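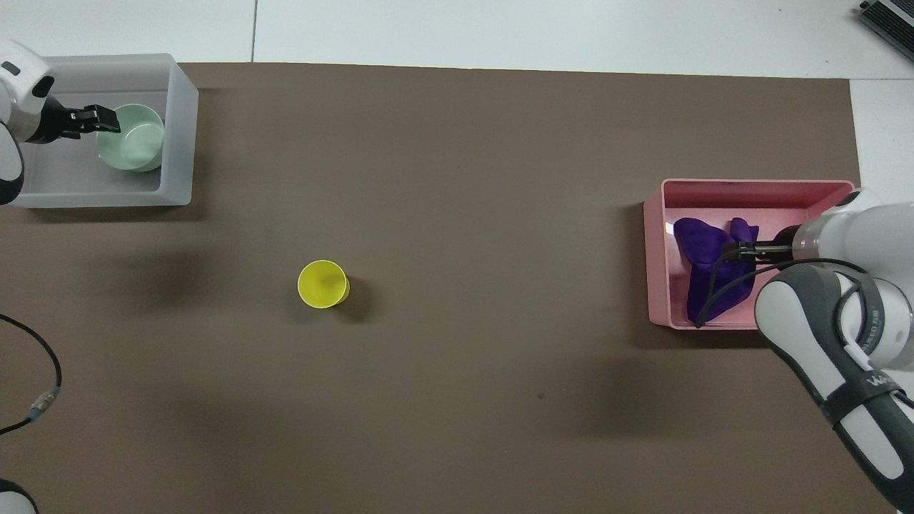

Mint-green cup in a frosted plastic bin, dark mat on a white tabletop.

Section 3: Setting up the scale and your first parcel

If you've worked through the first two sections you have an Imbridge account, a return address saved in it and a label printer that spits out a test page. Good! This is the part where the scale comes in, and it's my favorite part of the whole setup (I know, I know). I wrote these notes for people who sell pottery, glass and other breakable things from home like I do at Paucar, so my examples are mostly mugs and bowls. Everything works the same for candles or books.

I use the Ritik 802. If yours is the older Ritik 800, the steps are the same except that the buttons are on the right side and the screen doesn't light up.

What you need

The scale and its USB cable
The 200 gram test weight from the box (it's in the little foam tray under the manual, and I almost threw mine out)
A roll of labels, already loaded
One item you've sold or would like to sell, plus its box and padding

Placing the scale

1. Pick a table that doesn't wobble. Lean on it with both hands. If it moves at all, fold a piece of card under the short leg and try again.

2. Peel the clear film off all four feet. They're grippy underneath and the film looks like part of the foot, so run a fingernail around each one.

3. Put the scale down flat, screen facing you, and press lightly on each corner. Nothing should rock. On a soft mat or a folded towel the numbers will drift, so give it a bare, hard patch of table and keep your mat for wrapping.

4. Keep it away from fans, heaters and open windows. Mine used to sit under a ceiling vent and every February, when the heat ran all day, I'd get readings that jumped up and down while I stood there.

Connecting and zeroing

5. Plug the cable into the scale first, then into the computer. Use a port on the computer itself if you can. My scale would not talk through a cheap hub, and I lost a whole evening to that.

6. Hold the power button until the screen shows a row of dashes, then let go. Leave it alone until the dashes turn into a zero.

7. Let it warm up for 10 minutes before you do anything that matters. I switch mine on and go make tea.

8. Press UNIT until you see the one you want. Imbridge reads grams or pounds and ounces, whichever you chose back in section 1. If the two don't match, it'll give you a yellow warning strip and refuse to fill in the weight.

Note: the scale remembers the last unit you used, even after you unplug it. Handy, unless somebody else in the house weighs their letters in ounces.

Calibrating

9. With nothing on the plate, press and hold CAL. The screen flashes "200".

10. Put the test weight right in the middle of the plate and take your hands off the table. When the screen says "PASS", lift the weight off.

11. Put the weight back on one more time as a check. You want to see 200, give or take a gram. If you're further off than that, turn the scale off and start again from step 6.

Caution: don't calibrate with coins, a can of beans or anything else you happen to believe the weight of. I did this with a bag of sugar and paid too little postage on a whole week of orders - the carrier billed me for every single one.

Your first parcel

12. Pack the item all the way. Padding, filler, thank-you card, tape, everything. People love to weigh the mug and add a bit for the box in their heads, and the bit is always too small.

13. Press ZERO, wait for the reading to settle, then set the box on the plate. A big box will hang over the edges, which is fine so long as it isn't touching the table or leaning on the screen. If the box hides the screen, just read the number off the computer.

14. In Imbridge, open the order and click Get Weight. The number should drop into the box by itself. Type in length, width and height, rounding each one up.

15. Choose your service. I keep "Urker Ground" as my everyday preset (Urker is my regional carrier, and their driver comes past my place at four in the afternoon anyway), but the list will show whatever you linked in section 2.

16. Click Preview before you click Buy! Check the apartment number. Then buy, print and stick the label on the largest flat side, clear of the seams. Smooth it from the middle outward so the barcode doesn't wrinkle.

Note: you can void a label from the Orders page as long as it hasn't been scanned. The money goes back to your Imbridge balance and not to your card, so don't panic when it doesn't show up at the bank.

If something's off

The weight won't fill in. Check the unit first, then the cable, then close the browser tab and open the order again. That order has fixed it for me nearly every time.

The screen says "EEEE". There's too much on the plate. Take it off right away and let the scale go back to zero.

The reading creeps upward. Look for something leaning on the box. At my table it's usually the tape gun.

Once you've got one label printed and stuck on straight, go on to section 4, where we set up batches and pickup times.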